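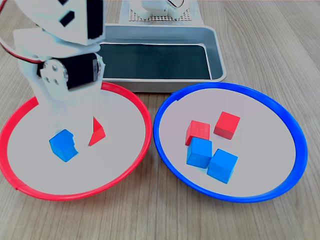

*Page last changed: September 8, 2018*

## About Endar

Endar is a small research company. We work on one question: how many demonstrations does a low-cost robot arm need before it can do a simple job without help?

Our main project is called Zisalen. It uses small wooden cubes in two colors and two plates, one with a red rim and one with a blue rim. The job is sorting by color. It's a plain task, and we picked it so that mistakes are easy to see and score.

We train each policy on sets of demonstrations, starting at 200 and going up to 2,000. In August we finished the first full comparison. With 200 demonstrations the arm placed 70 percent of cubes on the correct plate. Most errors came when cubes were touching - the fingers closed on two at once or pushed one away.

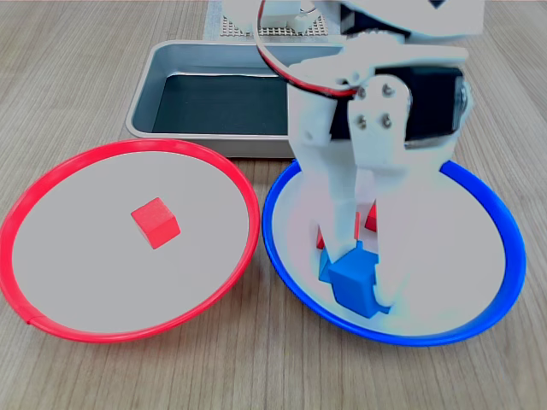
*A blue cube between the gripper fingers, over the blue-rimmed plate.*

Our second project, Ravn, looks at which demonstrations can be dropped from a set with no loss in score. It shares its code with Zisalen.

Endar has 2 rooms in the Jida building. We publish our methods in full, including runs that failed. Students and other labs can write to us for the task sheets and scoring rules.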